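Teaching a Robot Arm Kitchen Tasks by Remote Control
Final report, student project, Lencho group
Ebise Wolde, Ro-un Yook, Mebrat Hadgu
Supervisor: Kamlesh Sisodia
Aug 29, 2018

1. Purpose of the project

In this project we wanted to learn how well a person without training can show a simple task to a robot arm. In February our supervisor gave us the recording software, named Cotuvus, which the earlier group at Bulerham had written. It stores the joint angles, the opening of the gripper and the camera pictures during the whole demonstration. Our part was to move the work out of the laboratory and into a real home kitchen, and to compare two ways of showing: guiding the arm by hand, and driving it by remote control.

2. Method

For guiding by hand, the motors are set to a soft mode and the operator holds the arm near the wrist. For remote control, the operator moves a small copy of the arm, which we call the leader, and the real arm follows. Between the two there is a delay of 77 milliseconds, measured by Mebrat. At first we thought it would disturb the operators, but after a short practice most of them did not mention it anymore.

The tasks were short. The operator had to approach an object, grasp it, lift it and put it down at another place. We chose things that are normal in a kitchen, such as a pan lid, a bowl or a tissue box. Hiwot Tekleab allowed us to use her kitchen in Kirley, and we are very thankful for it.
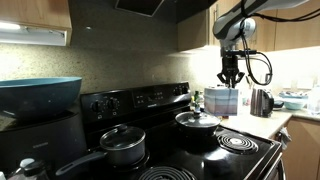 The approach from above was the most difficult part for new operators. They judged the height wrongly and closed the gripper too early, or they went down too far and pressed on the object. We therefore made a rule: stop above the object with the gripper open, correct the position sideways, and only then go down. This stop made each demonstration longer, but the recordings became more similar to each other -- and this is important for the learning step.

3. Results

We had 18 operators, and together they recorded 3,443 demonstrations. From these we removed the ones where the object fell or where the arm touched something by mistake. For the training we took 1,000 demonstrations by remote control and the same number by hand guiding.

Hand guiding was easier to explain, and the operators liked it from the first minute. But their hands and sleeves often covered the object in the camera pictures, so the recordings were less useful than we expected. With remote control the view stayed free. The movements were slower and sometimes shaky, mostly when the wrist had to turn.

4. Problems and next steps

The cables of the arm limited how far we could turn the wrist, and two times we had to repeat a full afternoon of recording. Also, the leader gives no feeling of force. Ro-un has started to test a small vibration motor in the handle, but it was not ready for this report. The next group should also record in a second kitchen, with the stove and the counter at different heights.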